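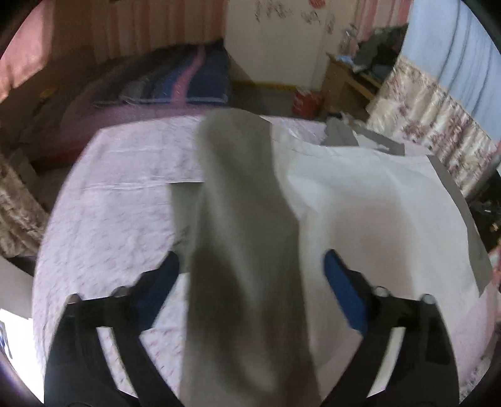

*Figure 1. The hand-held gripper over cut fabric on a cloth-covered work surface.*

## Section 2: Planning and budgeting for your Ultura grippers

Before you order anything, please make yourself a cup of tea and read this section through to the end. We know it is tempting to skip to the unboxing, and the unboxing is very nice, but most of the calls that reach us at Gidosetti are about things that could have been settled with a pencil and a tape measure a fortnight earlier. This section covers the hand-held Ultura gripper used at home or in a small workshop, with soft goods such as cut cloth, scraps and folded garments.

### 2.1 Work out how many you need

1. Write down every place where work will be done. A bedroom, a kitchen table and a shop counter are three places, even if they belong to the same family.
2. Beside each place, write how many people will be working there at the same moment. Somebody who only comes in the evenings can share a gripper with somebody who only comes in the mornings.
3. Add up the people working at your busiest hour. That is your number of grippers.
4. Add one spare for every seven grippers, and one spare in any case if you have fewer than seven.

> **Note:** Please don't be shy about starting small. Our pilot customer, Bisht, opened with a single household and ordered the rest in January, once they knew how their people liked to work.

### 2.2 Look at the work surface first

Cloth work asks for room. Pieces get spread out, turned over and pushed aside, and a surface that looks generous with nothing on it fills up surprisingly fast.

1. Lay out the largest piece you expect to handle, quite flat, on the surface you mean to use.
2. Leave space at one side for smaller scraps and offcuts.
3. Hold the gripper (or a rolled newspaper, if yours hasn't come yet) over the middle and swing your elbow out to either side. If you knock into a curtain, a wall or a table, note it down.
4. Choose the covering cloth. A pale, plain or lightly flecked one makes grey and olive pieces easy to pick out. White pieces are happier on something darker, so do put two coverings in the budget if you handle both.

You needn't buy furniture. A good many homes already have a surface that will do perfectly well, and the money is better kept for spare pads.

> **Caution:** Keep cups, bottles and buckets of water on a separate table or on the floor, well away from the gripper and its charger.

### 2.3 Draw up the budget

Prices below are in pounds, before delivery, and are those in force on Monday, November 22, 2021.

| Item | Price | How many |
|---|---|---|
| Ultura hand-held gripper, with charger | 294 | One per person at the busiest hour, plus spares |
| Sasa carrying case and starter pads | 200 | One per place |

To give you a feel for it, one place with seven grippers and one spare, and a single case, comes to 2,552 pounds. We would suggest putting a little by on top of that for replacement pads - see the next part - and for the second covering cloth.

If your total before delivery goes over 2,814 pounds, do ring the sales desk before sending the order. They can split it into two invoices, which some customers find easier at the turn of the year.

### 2.4 Pads, screws and other small things

The pads do the real touching, and they wear. How quickly depends on the cloth: heavy, close-woven stuff is harder on them than a soft cotton sheet, and we can't honestly give you one figure that suits everybody.

1. Order one spare pair of pads for each gripper.
2. Look at both tips at the end of each working week. Dark marking on its own is no reason to change a pad; a torn edge or a loose pad is.
3. Change both pads together, even if only one looks tired, so that the jaws still meet squarely.
4. Check the screw heads along the top of each jaw while you are there, and keep a suitable screwdriver in the Sasa case.

> **Caution:** Switch the gripper off before putting your fingers between the jaws.

### 2.5 Before you send the order

- Number of places, and the busiest hour at each
- Number of grippers and spares
- Covering cloths, pale and dark
- Spare pads
- A socket within reach for each charger
- The name of whoever will sign for the parcel

Keep a copy of your list with this manual. You will want it again in Section 3, when you unpack and check the contents of each box.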